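Search the notebook
Type and press enter

June 2, 2023
Filed under: Bench log / Arms / Wrist and gripper

Good day on the Modton cell! The wrist fault that has been nagging us since January has finally been chased down to something I can put a finger on, so I'm writing it up while it's fresh.

Symptom, for those who haven't had the pleasure: the arm would run happily through most of a pick list, then the gripper would drop off the bus with the wrist turned well over. Power it down, bring it back, all fine again. It never once did it in the park position, so every test I ran with the arm parked came back clean (I ran a lot of them).

Today I jogged the last joint by hand in small steps with the Oksanen logger on the gripper line and watched for dropouts. Nothing up to three quarters of the way round, then a lovely burst of errors, then nothing again on the way back. Same spot every time. Took the connector cover off and there it was, one pin sitting slightly proud of the others, and the sleeve behind it stretched tight because the cable had been clipped too short. Turning the wrist was pulling on the pin. Very pleased with that.

What I did:
- pushed the pin home and checked it held with a gentle tug
- let out slack behind the connector and moved the clip back along the arm
- wiped the fingers and put 2 new pads on, the old ones had gone shiny
- retaught the home pose and saved it over the old one in Tilletti
- put the speed back up to 100 per cent, in steps

Ran 100 cycles afterwards with the logger still on and there were no dropouts at all. I did stop it once, my own fault, I'd left the approach height for the deep bins in the program.

Table is laid out for the gift wrap set now: ribbon spools, bows, the tape dispenser, pens in the clear trays, grey cloth down.
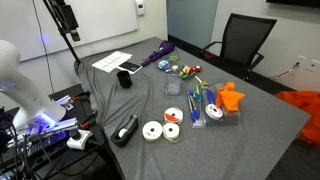
The ribbon is going to be the interesting one. A spool gripped across the flanges is easy, gripped across the ribbon itself it squashes and then slides, and I'd like to see whether the new pads help with that before anybody touches the force setting. Leave it where it is for now please. The bows I'm less worried about, they give a bit and spring back, though the bag may want a slower close.

Cloth: it creeps towards the arm side if you lean on it. Smooth it out before teaching any heights, a wrinkle under a tray was enough to throw my first tape dispenser pick. Clips would be better. Ellik do a low one that might go under the table lip, I'll measure up.

Still to do:
- same connector check on the second arm, it was clipped by the same hand (mine)
- tidy the cables on the side table, they work but tracing one takes ages
- order spare pads, we are down to the last 2
- write the new clip position into the setup sheet

Logger stays on overnight. If it drops out again the time will be in the log, so please don't clear it before I've had a look.

Last updated by bench login, notebook page saved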